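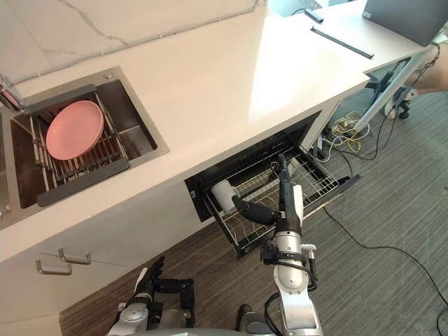 Using the shared kitchen dishwasher and drying rack

Guidance for residents and guests of Ballbridge House

This page explains how to load, run and empty the drawer dishwasher in the ground-floor kitchen, and how to use the roll-up rack over the sink. It applies to everyone who uses the kitchen, including short-stay guests. The guidance was last revised in March and replaces the laminated sheet that used to hang inside the larder door.

Before you begin

Scrape all food into the caddy. Plates do not need a full rinse, but rice, oats and egg should be removed with the brush, as these set hard during the cycle and block the filter. Bones, fruit stones and paper labels must not go into the drawer under any circumstances.

Check whether the drawer already holds clean items. If it does, please empty it first and put everything away. Adding a dirty cup to a clean load means that the whole load must be washed again.

What may go in the drawer

Everyday plates, bowls, mugs and glasses may be washed in the machine, together with stainless steel cutlery and the Trivby storage boxes (lids separately). The following must be washed by hand:

Wooden boards and spoons
Sharp knives
The cast-iron pan
Engström serving dishes, whose glaze becomes dull in the machine
Anything marked "hand wash only"

Loading the drawer

1. Pull the drawer out by its front edge, using a steady movement. Do not lean on it when it is open or rest heavy pans on the rack.

2. Place plates upright between the wires, all facing the same way. Leave a gap between each one so that water can reach both sides.

3. Set bowls at an angle, with the hollow side facing downwards. Mugs and glasses should also go in upside down. A bowl that lies flat will collect dirty water and come out unclean.

4. Put cutlery in the basket with the handles down, except for forks with long prongs, which go in with the handles up.

5. Turn the spray arm once by hand. If it catches on anything, move the item before you go further.

6. Put one Wukia tablet in the dispenser and close the flap. Tablets are kept in the cupboard to the right of the hob. Washing-up liquid must never be used in its place – it produces a large amount of foam and will stop the machine.

7. Push the drawer in gently until it clicks. If it resists, a plate or handle is standing too high; open the drawer again and rearrange the load.

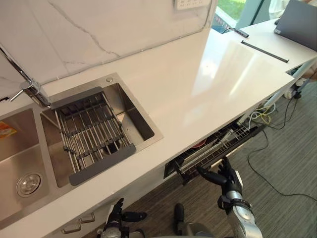 Choosing a programme

The normal programme takes 108 minutes and suits most loads. The quick programme takes 23 minutes and is intended for glasses and lightly soiled plates only. Please do not start the normal programme after 9 p.m., as the bedrooms above the kitchen are occupied.

A half-full drawer may be run in the evening if breakfast plates are needed for the next day. At other times, please wait until the drawer is full.

Using the roll-up rack

The rack lies across the sink, with one end bar on the back rim and the other on the front rim. Both bars should sit firmly before anything is placed on the rods. It is meant for items washed by hand and for pieces that come out of the machine with water still on them. Plates may be laid on it singly. They should not be stacked, and tall glasses are safer on a folded tea towel beside the sink.

When the full sink is needed, lift the rack by both bars, roll it up and stand it at the back of the worktop. Wipe the rods with a damp cloth once a week. Abrasive pads leave scratches and should not be used on the rods, the sink or the taps.

Emptying the machine

Wait 7 minutes after the end of the programme before opening the drawer. Plates are easier to handle once they have cooled a little, and more of the water will have dried off. Take cutlery out first, then plates and bowls, and finally cups, tipping each one to drain any water held in the base.

Leave the drawer slightly open for a short time afterwards so that the inside can dry, then close it fully. An open drawer is easily walked into when the kitchen is busy.

Worktop and sink

Dry the worktop after use, paying attention to the joint at the back, where water tends to gather. Bleach and vinegar are not to be used on the stone. A soft cloth and a little washing-up liquid are sufficient.

Reporting a fault

If the drawer leaks, fails to drain or shows a flashing light, switch it off at the wall and telephone the house office on extension 197. Please do not attempt to remove the pump cover.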